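Reading order for the Gidinmont books?

I finished Tarkis last night and want more by the same author. The library has 37 titles under Sárközi and no series numbers. Do I go by publication date or by the story?

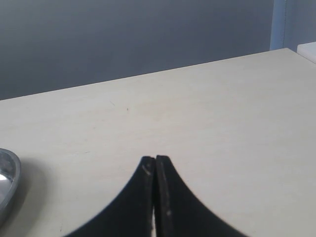
Keerthana Pinto
Publication date. The prequel gives away who the narrator is, so leave it for last.

I'd also skip the first 100 pages of Hiletti if you get stuck – it picks up once they leave the coast.
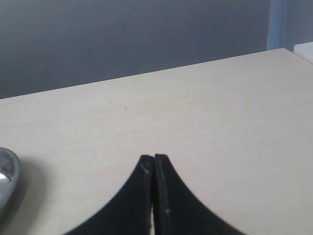 Light-colored tabletop

Does the short story collection count as part of the series? Only 3 of the stories are set in Gidinmont. 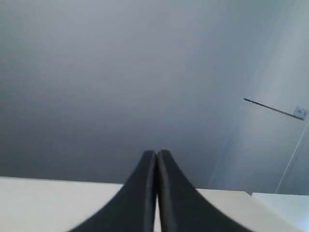

Danang Pelupessy
Any order is fine. I read them as they turned up used and never felt lost. The collection isn't part of it, but the last story is the best thing he wrote – some 20 pages, and sad.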